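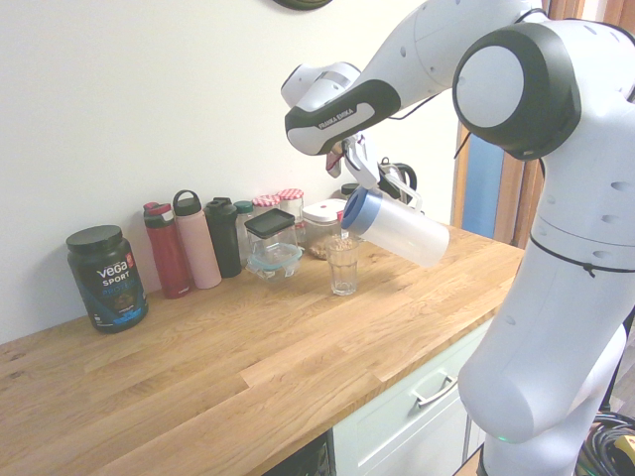

4. Pouring and serving

Lid must be on before you pour. Press down all the way round till it sits flat.

1. Glass on the counter first, near the middle. Not on the edge.
2. Turn the lid so the spout lines up with the side you pour from.
3. Tilt slow. Keep the spout low over the glass and stop short of the rim.
4. Bring the pitcher upright, wait 5 seconds, then set it down.

Note: small glasses fill fast. Go slower then you think you need to.

CAUTION — no hot liquids. No fizzy drinks with the lid closed.

5. Bottles and jars on the counter

Keep them in a row along the wall, tall bottles next to each other. Leave the front clear for pouring.

Protein powder: screw lid back on right after scooping. Wet scoop = lumps.

Dry food canister: latch shut every time. Check the seal once a month, more in August if your kitchen gets humid.

Note: do not mix powder in the Urico pitcher — it clogs the spout. Use a drinking bottle and rinse it the same day.

Spare lids and seals: ask for part 298 (lid) or 617 (seal). Alow 2 weeks.

Rev. 2019-06-10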